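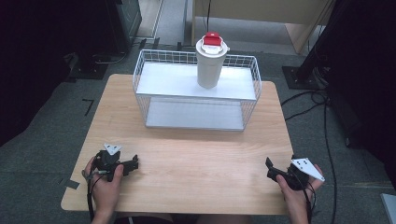
Start position for the tumbler task, with both hand-held grippers at the front edge of the table and the wire basket toward the back.

Condeo two-handed handling study
Progress report to the Tatmont Fund, second reporting period
Prepared by Yi-chun Ko, Sun 17 May

Work since the last report

The main job this period was recording demonstrations. A person sits at the table and does the task with a pair of hand-held grippers, and the motion of both grippers is logged through the marker plates on top. We then train the arm controller on those logs. We now have 3,514 usable demonstrations across all tasks. A further 247 were thrown out, mostly because a marker plate was turned too far away and the track dropped out for longer than our limit.

The tumbler and basket task was added in this period. It replaces the stacking task in the original plan, which the reviewers felt was too close to earlier work. The operator has to take the cup out of the basket without dragging the basket along, set it on the table, and put it back upright. The wire sides leave less room for the jaws than we had allowed for, so Siu-ming Yeh rewrote the instruction sheet and we re-recorded the first batch.

Results so far

The controller trained on both-hand data does better than the one trained on single-hand data when the basket has to be steadied. On the open-table tasks we can't tell them apart yet. Most of the remaining failures are in putting the cup back, where the arm lets go too early. We have tried a slower release and it helped in some runs, but we want a proper comparison before claiming anything.

Changing the height of the operator's chair shifted the recorded wrist angles more than we expected. Chair height is now written on the session sheet.

Problems and delays

We lost 15 working days while the Rikum tracking software was being updated. The new version labels the left and right plates in a different order, and older files had to be converted. The conversion is finished and the script is in the shared folder.

Spending

Equipment spending is on budget. Operator hours are over, due to the re-recording, and we have moved money from travel to cover it. No extra funds are requested.

Next steps

Run the slow-release comparison on the tumbler task. Start recording at the Wei site in June, using 2 operators who have not done any of the tasks before. Send the draft methods section to the Fund's technical reader once the Wei recordings have been checked.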